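Calibrar la pinza en una encimera de verdad

Tercera entrada sobre el proyecto del club. Para quien no haya leído las anteriores: usamos un brazo con pinza para tareas sencillas de cocina, y el planificador (lo llamamos Firova) lo mantenemos Teresa Ramalho y yo.

En el taller todo funcionaba sobre una mesa gris mate. Al pasar a una encimera blanca con vetas, la segmentación empezó a marcar las vetas como bordes de objeto. Teresa subió el umbral de área mínima a 900 píxeles y desaparecieron casi todos los falsos positivos. Los reflejos del acero siguen dando problemas y de momento los enmascaramos a mano.
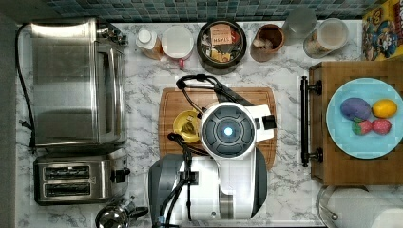
El segundo asunto es la altura de aproximación. Teníamos un margen fijo de 20 mm sobre la tabla, heredado del código de Shoaib Niazi, y con un cuenco bajo resulta excesivo: la pinza corrige tarde. Lo he dejado en 17 y la trayectoria final sale más limpia. El registro de la última tanda tiene 499 líneas y casi todas las advertencias son de la misma articulación, la de la muñeca, cuando el cableado tira hacia un lado. Rongrong Ding propone limitar el giro por software. Yo prefiero cambiar el recorrido de los cables antes de tocar los límites.

Pendiente para agosto: repetir la calibración con luz de tarde y subir el script al repositorio. Lleva dos rutas absolutas de mi portátil que hay que quitar.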